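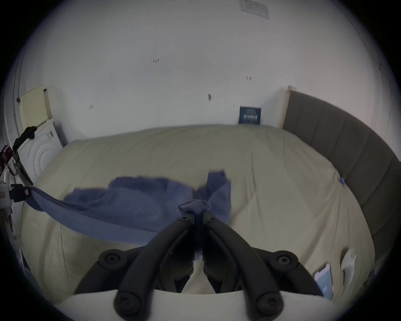 A blue towel on a bed. Under the new rules, towels are the host's problem.

News > Local > Town Hall
Latest Weather Schools Letters Obituaries

Drudby votes to license spare rooms, after a long talk about parking

DRUDBY - Anyone who rents out a spare bedroom in Drudby will need a license by the end of May, the town council decided Tuesday night, in a meeting that ran past 11 and spent most of that time on where the guests would leave their cars.

The license costs $100 a year and covers up to 2 rooms in a home where the owner also lives. Hosts must post a map of the exits, keep a working smoke alarm in each rented room, give guests clean bedding and towels, and supply the town with a phone number that somebody will answer after dark. The last item drew the most objections. One resident of Noonan Street asked whether "somebody" could be her brother in Talley, and was told the town attorney would look into it.

Drudby has never been thought of as a place people go on purpose. That changed, in a small way, when the Usudwood trail opened its northern end behind the feed store and hikers began coming down out of the trees wanting a shower. The town's one motel has 12 rooms and a strong opinion about muddy boots. Homeowners noticed. By last fall the clerk's office had found 23 listings inside the town line, among them a converted sewing room described as "alpine."

Bhupendra Goel, who rents the back bedroom of his house on Noonan Street and was the first speaker to sign up, told the council he had no quarrel with a license but wanted to know what he was buying.

"I already have the smoke alarm," Goel said. "I already wash the towels. So the hundred dollars is for the paper?"

The council president said the money would pay for inspections. Goel asked who would do the inspecting. The council president said that position had not been filled. Goel thanked her and sat down, and then got up again to ask if the paper would at least be laminated.

The rules passed 4 to 1. The lone vote against came from the member for the east side, who said he supported every part of the measure except the parking section, the fee, the phone number and the word "hospitality," which appears in the title.

The parking section, for those who did not stay, requires one off-street space per rented room. It was amended three times. An early version would have counted a front lawn as a space if the grass was "maintained," and that led to 40 minutes on what maintained grass looks like in August. The final version leaves lawns out and says nothing about hikers, most of whom arrive on foot.

The motel's manager spoke in favor of the license and against nearly everyone who would be getting one. Her customers, she said, pay a room tax, and people sleeping in sewing rooms do not. A room tax for home rentals is on the agenda for next month, along with a request to replace the microphone at the public podium, which quit during her remarks and had to be struck several times.

Applications can be picked up at the clerk's window, weekdays until 4. They can't be filed online yet. The form is six pages long and asks for the applicant's name on each of them. Hosts who are already renting may go on doing so while their papers are pending, and the town says fines won't start until the inspector does.

Goel picked up his copy on the way out. His room is booked through the weekend by a couple walking the trail from the Talley side. They have a car, he said, but it's in Talley.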